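Suchbegriff eingeben Suchen

4.3 Handgelenkkamera des Greifers prüfen und reinigen

Dieser Abschnitt gilt für die Zelle Grulus mit Greifer der Baureihe Hadadus. Die Arbeiten dürfen nur von unterwiesenem Personal ausgeführt werden.

VORSICHT: Quetschgefahr. Vor dem Griff in den Arbeitsraum den Roboter stillsetzen und gegen Wiedereinschalten sichern.

1. Greifer in die Wartungsstellung (Programm 67) fahren. Der Abstand zur hellen Referenzfläche beträgt 155 mm.
2. Livebild am Bedienpult aufrufen. Die automatische Belichtung bleibt eingeschaltet.
3. Bildausschnitt kontrollieren. Die Oberkante des Greifergehäuses muss im unteren Bilddrittel liegen, die Fläche darüber muss frei von Bauteilen und Leitungen sein. 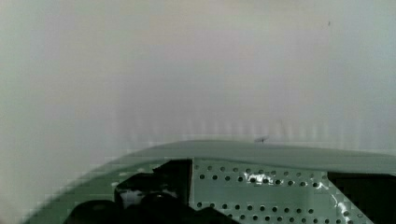 4. Fasern und Staub am Gehäuserand mit einem trockenen, fusselfreien Tuch abnehmen. Druckluft ist nicht zulässig.
5. Linse mit dem Reinigungsstift säubern, anschließend 10 Sekunden warten und das Livebild erneut aufrufen.
6. Bleibt ein dunkler Punkt an derselben Bildstelle, den Greifer um 2 Grad drehen. Wandert der Punkt nicht mit der Referenzfläche, liegt die Verschmutzung auf der Linse; Schritt 5 wiederholen.

HINWEIS: Lichtreflexe auf dem Lochblech beeinträchtigen die Objekterkennung nicht, solange sie unterhalb der Gehäusekante bleiben. Andernfalls ist die Zellenbeleuchtung nach Abschnitt 4.5 einzustellen.

7. Ergebnis im Wartungsblatt eintragen und die Zelle freigeben.

Stand: 2022-11-05, Wolwood Technische Dokumentation

Geteilt: 10 Kommentare: 2

Hongmei Yan
Gilt Programm 67 auch für die ältere Steuerung? Bei uns ist es nicht hinterlegt.

Jianguo Meng
Nein, dort muss die Stellung von Hand angefahren werden. Siehe Anhang B.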